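Dunodis Teleop Kit for Single-Arm Manipulators

Product page - hardware, recording software and kitchen scene pack

Overview

The Dunodis kit lets an operator show a task to a robot arm in two ways: by remote control from a hand-held controller, or by guiding the arm itself by hand. Both methods write to the same episode format, so recordings made either way can be loaded into one training set. The kit works with a physical arm or with a simulated one. Most customers start in simulation, check their task definition, and connect hardware later.

Controller

The Druveo controller is a six-axis hand unit with a trigger for the gripper and a thumb switch that acts as a clutch. Hold the clutch to move the arm. Release it to reposition your hand without moving anything. Motion scaling is set in the software at full, half or quarter. Quarter scale is recommended for grasps on rims and lids.

Kitchen scene pack

The pack contains marble-topped counters, a sink with faucet, a bar with stools, and small props for pick, place and approach tasks. The jar tasks are usually the first ones new operators record. The operator brings the gripper down to the top of the jar from overhead, with the sink on one side and a potted plant on the other.

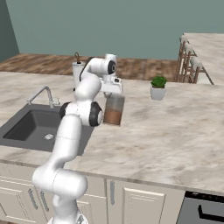 Can I use the kit without a physical arm?
All recording functions run in simulation, and the controller connects to the workstation by USB in both cases.

Recording

Each episode stores joint positions, gripper opening, controller pose and every active camera view, sampled on a common clock. The recorder keeps a rolling buffer, so an operator who forgets to press start can recover the last 11 seconds. Episodes are marked keep, discard or review from the controller. Review episodes are held in a separate folder and are left out of exports until someone changes the mark.

The default task length limit is 80 seconds. It can be raised per task in the Cao task editor, which also sets start poses, prop positions and the success check. Start poses can be randomized. This matters for jar tasks - a set of demonstrations that all begin from the same overhead pose will train a policy that does poorly from anywhere else. Low, slanting arm positions beside the jar should be part of the set too.
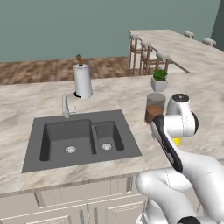
How many demonstrations does a simple task need?
Plan on about 200 kept episodes for a single-object task with randomized start poses, then train and test before recording more.

Hand guiding

On a physical arm, the Grindar wrist handle clamps behind the gripper flange and puts the arm in gravity-compensated mode while its enabling switch is held. Letting go of the switch locks the joints. Hand guiding suits slow contact tasks. Remote control is preferred where the operator's arm would block a camera.

In the box

Druveo controller with cable
Grindar wrist handle and clamp set
Dunodis recorder license, one workstation
Cao task editor
Kitchen scene pack with 13 preset tasks
Printed setup guide

Requirements

Workstation with a dedicated graphics card and two free USB ports. Physical arms need a joint-level position interface. The wrist handle is not compatible with flanges that carry a tool changer; an adapter plate is sold separately.

Lead time and support

Kits ordered now ship in July. Setup questions and requests for custom scenes go to Ynyr Lougher in applications support. Include the arm model, the gripper model and one exported episode with any fault report.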